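Garment Handling and Linen Workstream: Progress Report for October
Prepared for Pallska by Kamol Tanasarn

1. Status

The workstream is on plan in three of its four parts. The folding procedure is written and in use. The surface covering has been chosen. The laundering log has been opened and is kept up to date. The storage part is late and is dealt with in section 5.

2. Folding surface

The earlier trials used a bare surface. Light knits slid when one side was lifted, and the fold line moved with them. In October we compared two coverings, a waxed cloth supplied by Osteck and a plain pale green sheet from our own stock. The waxed cloth held a sharp crease of its own after storage, and that crease printed through thin shirts. The sheet wrinkles more but its wrinkles are shallow, and a flat hand removes most of them. We have adopted the sheet.

Two points remain open. The sheet is not fixed to the surface underneath and creeps toward the operator over a long session. Clips were tried and rejected, as they caught on hems. A fitted sheet with an elastic edge is on order from Bokari.

3. Folding procedure

The procedure covers short-sleeved shirts only at this stage. The shirt is laid flat, smoothed from the collar down, and the hem is brought up in a long horizontal fold before the sides are turned in. This order was suggested by Nic Aodha during the review of the first draft — we had been turning the sides in first, and the hem then opened when the garment was picked up.

The log for the month holds 130 completed folds. Of these, 8 were marked for rework. The usual fault was a sleeve left standing under the body of the shirt, which gives a lump in the finished stack. The written procedure now asks the operator to press both sleeves flat before the hem is lifted. Blue and navy garments were used throughout so that the edge of the garment reads clearly against the green.

4. Laundering

Garments are washed between sessions so that creases from one day are not carried into the next. The front-loading washer stands in the same room as the folding surface, and this has cut the time lost to carrying. Washing is done at the end of the day. Two loads a week have been enough so far.

The top of the washer has become a place for small items and papers. It is to be cleared on Thursday and the items moved to shelving. The white cloth on the tall table to the left of the washer is also to be sorted into stock and rags.

5. Storage

Shelving was due at the start of the month and has not arrived. The supplier sent uprights of the wrong height and has agreed to exchange them. Folded stock is being kept in lidded boxes in the meantime. Garments at the bottom of a box pick up pressure creases, so boxes are filled to half depth only. No extra cost is expected, but the stock count planned for this period moves to the next one.

6. Budget

Spending on linen and detergent is within the approved line. The fitted sheet will be charged to consumables. We ask Pallska to confirm that the unspent part of the shelving line may be carried forward — the exchange will not be invoiced until delivery.

7. Next period

Extend the procedure to long-sleeved shirts and hand towels.
Fit the elastic-edged sheet and repeat the creep check.
Install shelving and complete the stock count.
Issue the second draft of the procedure to Nic Aodha for comment.

8. Work area 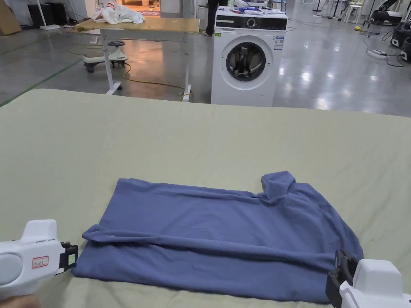
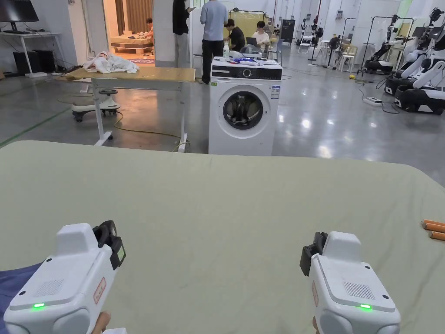
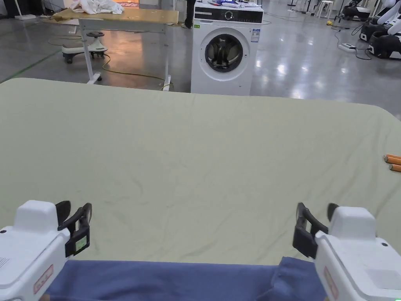
Figures 1 to 3. Green covering sheet in use, with the washer behind. Figure 1 includes a blue shirt with the hem fold made.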